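[Clalla-home] Re: folding big white cloths without a table

Date: 2022-06-18 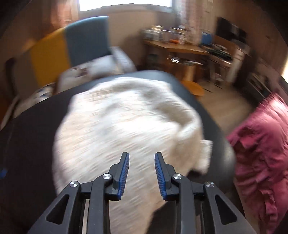
I have been meaning to answer this one all week. I fold in the bedroom too, so most of this should carry over to your setup.

On Tuesday you wrote:

> I have a pile of large white cotton cloths, the Orilus ones, and no
> table long enough to fold them on. The bed is too soft and they come
> out crooked. By the time I get to the second fold the first one has
> moved. Does anyone do this on a smaller surface, and if so how do you
> keep the ends off the floor? Also, is it worth ironing them first?

You don't need the whole cloth flat at once. A surface half its width will do if it's firm and smooth. I used a storage bench for years and now use the lid of a Makhubela chest.

What works for me:

Shake the cloth out by two corners before you put it down. If you drop it in a heap and pull at the edges, the wrinkles go to the middle and stay there.

Find the hems. On a plain white cloth it's easy to lose track of which side is the long one. I put a small stitch of blue thread in one corner of each of mine. That took an evening, but I only had 8 to do.

Bring the long edges together while you're holding it, then lay it down. Smooth from the fold out toward the hems with your forearm. Your hand is too narrow and leaves ridges.

After that it's two more folds and you can lift it. Mine end up 30 inches by 8, and they fit the closet shelf with the fold facing out.

Slippery tops are a problem. Lacquer and glass let the cloth slide as soon as one side hangs lower than the other. A thin towel underneath stops it. I tried the Risus grip mat and it left lint on everything.

I wouldn't iron first. Fold them slightly damp, leave them stacked for an hour, then open them up and let them finish drying over a door. I stopped ironing mine last November and only do the one we use for company.

If the corners still don't match after all that, check the cloth. Two of mine were cut out of square and there's no way to fold them straight. I split the difference and put them at the bottom.

--
Clalla-home list
To change your delivery settings, reply with SETTINGS in the subject line.

2 comments | 40 shares

Comments

The thread in the corner is a good idea. I've been using a laundry pen and it washes out.

Does the damp method work with linen? Mine gets stiff.

This site uses cookies to remember your archive settings. Accept | Manage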